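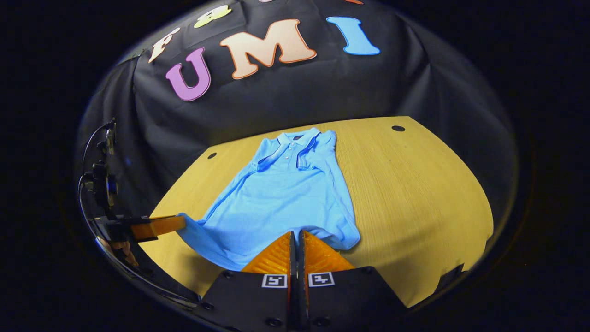
June, late, kitchen table

Third day on the folding job, and the left finger stuck again. It closed on the hem of the blue polo and then stayed closed after I let go of the trigger. I had to work the cloth out with my thumb. There's a tiny pull in the knit now, close to the corner. Put it in the log as a jam. The form only has "jam" and "other," and I've used up my patience with "other."

Hendriks wrote back at 10 this morning. They say the trigger return is good for 3000 cycles before it needs looking at. Mine quit at 87. I wrote the number on a piece of tape and stuck it to my notebook so I'd stop arguing with myself about it. Their advice was to clean the slide and "avoid heavy fabrics." It's a polo shirt. If a polo shirt is heavy, I'd like to know what they think people wear.

Cleaned the slide anyway. No lint in it that I could see. Ran it open and shut with nothing in it and it behaved perfectly, as it always does when there's no cloth around.

What bothers me more is where all this goes. Avcombe wants 1000 good folds from us, and the Druvico arm is supposed to learn the job from them. A fold where I'm standing there wrestling a stuck finger is not a good fold, but I went back through yesterday's and two of those had been passed. So somewhere down the line an arm may learn that you finish a hem by hanging on and tugging. With me it's a pull in a shirt. The Druvico doesn't have a thumb to help itself with, and I've seen how close people stand to it when they're curious.

I asked if there was a force limit on the arm. Was told yes. Asked what it was set to and got sent a brochure.

Pulled the two bad folds myself, and today's as well. That will make our count look poor and I expect to hear about it. Swapped to the spare gripper after lunch. It's stiffer, and my wrist hates it, but no jams so far - which is what I wrote about the first one after day one.

Stendska tomorrow, same job, towels. Bring tape, the small screwdriver, and the wrist brace. Ask again about the limit.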